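Folding Table, Laundry Room: Gallery and Notes

Page updated June 5, 2025

The notes on this page cover the wooden folding table and the way garments are folded and stacked on it. They are written for anyone who uses the room and wants stacks that fit the shelves. Text by Zakhar Kravets.

Table

The top is solid wood, finished with Nirden hard oil. Two coats were applied last November, with light sanding between them. The depth is 800 mm, enough for a pair of adult trousers laid flat at the waist with the legs folded once. Wipe the top with a damp cloth and dry it right away. Do not iron on it. The oil softens under heat and will mark light fabric.

Zippers and rivets scratch the finish. Close zippers before folding and keep metal parts on the inside of the fold where the cut of the garment allows it.

Shelves

Folded items go to the Stuta shelf unit on the long wall. Clear height per shelf is 159 mm. A stack of heavy trousers reaches that height at seven pieces, fewer if the fabric is lined. Knitwear goes in the Tikkanen drawers and should not be mixed with trousers, as the stacks lean.

Folding trousers and shorts

Lay the garment face up and fasten the button or snap. Smooth the pockets flat. Fold one leg over the other along the center seam, and push the point of the seat back in so the long edge is straight. Shorts are then folded once, from hem to waistband. Long trousers are folded twice. The waistband ends up on top, where the size label can be read without opening the fold.

Denim holds a crease badly when it is folded loosely. Press down along each fold with the flat of the hand and work outward from the middle. If a corner still hangs free, open the last fold and repeat it.

Stacking

Place the larger garment at the bottom. Line up the folded edges on one side only, normally the side that will face out on the shelf. The other side can be left uneven. Keep dark items off white ones until they have been through several washes. Black over gray has given no trouble with dye transfer so far.

Stacks are carried with one hand under the bottom piece and the other on top. The Dresier baskets are for unfolded laundry and are too narrow at the base for a full stack.

Gallery
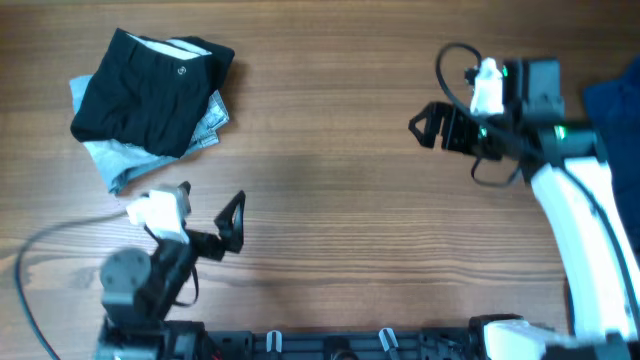
Two folded garments, black over light gray. The bottom piece is folded less neatly and has a loose flap at one corner.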